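4.2 The open day

The Urkis cell was shown to visitors at the Durbridge site on March 23, 2021. We had planned for 25 guests and received 147, most of whom had come for the lunch. Firdevs Yalçınkaya ran the demonstration and Wayne McKinnon stood near the stop button, looking relaxed.

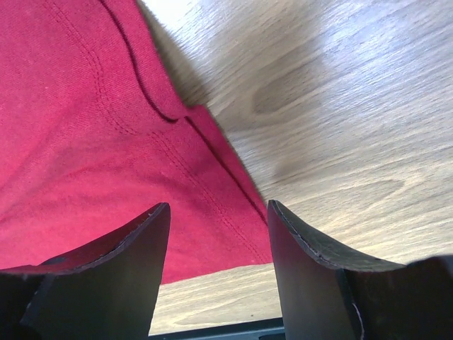
Visitors were asked beforehand to name the hardest part of folding a T-shirt. The favourite answer was "wanting to". Hems came second, and there we agree with the public: a gripper that closes a little short of a hem closes on nothing.

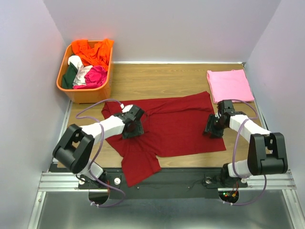

Figure 7. The two-armed cell with a dark red shirt on the table, the basket of clothing at the back left and a folded pink shirt at the back right.

Comments were written down by Rajitha Paul, who had 17 pages by mid-afternoon. Over half concerned speed. One guest offered to race the arms and was thanked for his interest.
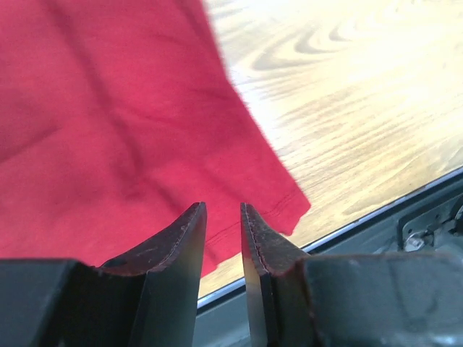
Questions about failure were rarer and more useful. Kumudini Cassim was asked what the system does with a shirt that is inside out, and replied that it folds it inside out, as her sons do.

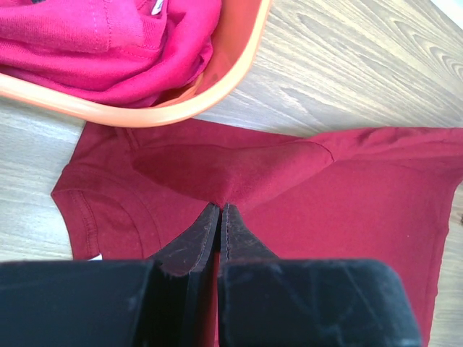 We drew two changes from the day. The pinch point is now chosen later in the fold, and the talk is shorter. Both were tried again in August, with a smaller lunch.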